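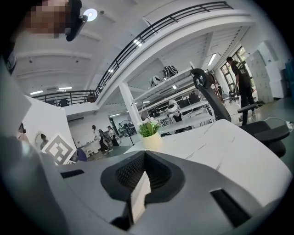
Como preparar uma equipa para a automação sem lhe vender milagres

26 Jun 2018

Quase todos os guias sobre este assunto começam pela compra da máquina. Eu começaria pelas pessoas, e com alguma desconfiança em relação ao orçamento que o fornecedor deixou em cima da mesa.

Passo 1. Escreva as tarefas como são feitas, com quem as faz. Na Palby, a chefia listou 19 tarefas "repetitivas" na expedição. Noeline Fairweather, que lá trabalha, riscou quatro na primeira leitura: exigiam decidir, à vista, se uma peça seguia ou voltava para trás.

Passo 2. Pergunte para onde vai o tempo poupado. A proposta da Brovo prometia libertar 20 horas por semana. Libertar para quê? Se ninguém souber responder, vão ser horas a vigiar o equipamento – trabalho também, e mais aborrecido.

Passo 3. Ponha no papel quem ensina a máquina. Demonstrar o mesmo gesto 62 vezes cansa o pulso e a paciência. Tem de constar do horário e do salário, e convém prever pausas.

Passo 4. Experimente num só posto, desde fevereiro até ao verão, por exemplo. Registe as paragens, incluindo as pequenas que alguém resolve com a mão e não comunica.

Passo 5. Defina antes do ensaio o que o faria desistir. Gyula Szilágyi insistiu nesta cláusula e foi tratado como pessimista. Eu assinava por baixo.

Guarde os registos do passo 4 num sítio a que toda a equipa tenha acesso. O fornecedor vai pedi-los; combine primeiro o que lhe entrega.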